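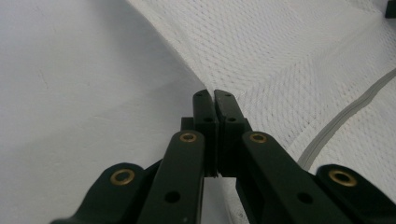
Home | Notebook | Protocols | Parts | People | Log in

Handheld gripper notebook — fabric edge work
August 2022

Picking up from the last entry, which was mostly me complaining about lighting. Moved on. Question for this round is whether closing width before contact matters more than approach angle when the target is a thin edge lying on a flat surface. Wing-sze thinks angle. I think width. Neither of us had numbers until now.

Setup
- handheld unit, the linkage one, stock fingertips, no pads
- wrist-side camera, same mount position as the Drundar runs, didn't touch it
- target: white padded fabric on white surface, the worst case we could think of
- 140 demos total, split between two start widths: "wide" (fingers fully open until over the edge) and "narrow" (mostly closed on the way in, open only at the end)
- 4 fabric poses, same ones as before, printed on the sheet by the door
- two operators, me and Wing-sze, swapped every block

Why white on white again. Because with the blue cloth the policy learned "go to blue" and we fooled ourselves for most of a month. With white on white all it gets is the boundary curve, a bit of shading and the texture. If it can find the edge here it can find it anywhere, or that's the hope.

Collection notes
Narrow demos are slower to record. You have to creep in and the wrist gets tired. Wing-sze started resting her elbow on the table after the first block, which changes the approach path quite a bit, lower and flatter. Flagged those with E in the sheet. Do NOT drop them, just flag. I want to see if they cluster.

Discarded 6 demos. Mostly the tracking jumped near the end, and one I sneezed and the whole thing went sideways. All of them are still on the disk under /bad if anyone wants to look.

Tracking was fine otherwise. Was worried about it with so little texture in view but the fabric weave seems to give it enough to hold on to. Plain surface only is a different story — if you hover too far off the fabric it drifts. Keep some weave in view at all times. Adding that to the protocol page, somebody remind me.

Training
Used the Brillum baseline config with nothing changed except the crop. Wanted the fingertips to stay in the crop at all widths so I moved it up a little. Ran one policy on wide only, one on narrow only, one on everything mixed. Same seed. Should have done more seeds, yes, I know, the machine is booked.

First mixed run died overnight, disk full. Deleted old Rerosen checkpoints (asked first this time). Restarted in the morning.

Results, first pass
200 rollouts all together, spread over the three policies and the four poses. Success = both layers of the edge held and lifted clear, stays held until the arm stops. Slipping counts as a fail even if it was pretty.

Wide only: gets to the edge quickly, then does a strange thing where it closes early and pushes the fabric away. Then chases it. Sometimes catches it on the second go, which I count as a fail, because otherwise we're scoring luck.

Narrow only: a lot better at contact. The fingers arrive almost shut, open a small amount, slide on, close. Looks like the demos. Weak spot is the pose where the edge curves toward the camera. There it opens too late and jabs the top of the pad.

Mixed: I expected the best of both and got somthing in between. It seems to pick a style at the start and commit to it, and it's not always the right one for the pose. Narrow only beat it in every pose but the curved one.

So width matters, at least here. Haven't shown angle doesn't, so Wing-sze isn't wrong yet. The E demos (low flat approach) are all in the narrow set by accident, because that's the set where her arm got tired. Bad design on my part. Means I can't fully separate the two. Need a block of wide demos done with the elbow down, otherwise a reviewer will say exactly this and they'd be right.

Why I think narrow helps (guess)
When the fingertips are nearly together the gap is right next to the edge in the view, and there's a shadow on the fabric just behind them. The policy can line up one thing with another thing. When they're wide open the tips sit far apart in the crop and the edge is off in the middle with nothing near it, so it has to judge distance from very weak shading. Plausible. Could test by masking the shadow region at eval. Cheap test, do it before anything else.

Another possibility — narrow demos are slower, so more frames near contact, so the policy just saw more of the hard part. That would be boring but I have to rule it out. Resample wide demos so the near-contact frames match in number. Ho script does resampling already, I think, check the flag names, they changed.

Wing-sze's comments (from the whiteboard before it gets wiped)
- success rule too strict? a one-layer pinch still lifts the thing
- try pads on the fingertips, bare tips slide on the weave
- log operator per demo, not per block
- "stop moving the crop"

Answers: no / yes but seperate experiment / done / ok.

Hardware
Some play in the linkage at one pivot, hard to feel unless you wiggle the tip with the fingers closed. Not enough to spoil anything but the tips may not be meeting square under load. Tightened it a little after the last block, so anything recorded from here on is technically a different gripper. Noted in the sheet. Spare links in the Rerosen drawer, lower one.

Lens had a thumbprint on it before the second block. Mine. Wiped it. Check lens at the start of EVERY block, put it on the sheet next to the pose number.

To do
- shadow mask eval
- resample wide set, retrain
- wide demos, elbow down, both operators
- more seeds for narrow only when the machine frees up
- rewrite the pose sheet, the curved pose is drawn backward and has been all along
- label the two start widths better, "narrow" is confusing when people also use it for the crop

Ran the shadow mask on a few rollouts before leaving. Narrow only got worse but didn't collapse, hesitates over the edge and then goes. Too few to say anything. Full set next session. Raw logs in the usual folder, the one with today's name has the wrong pose numbers in the header, use the sheet instead.

Last updated: August, by Wing-sze Fung (fixed table links)

This site uses cookies to keep you logged in. Accept | Settings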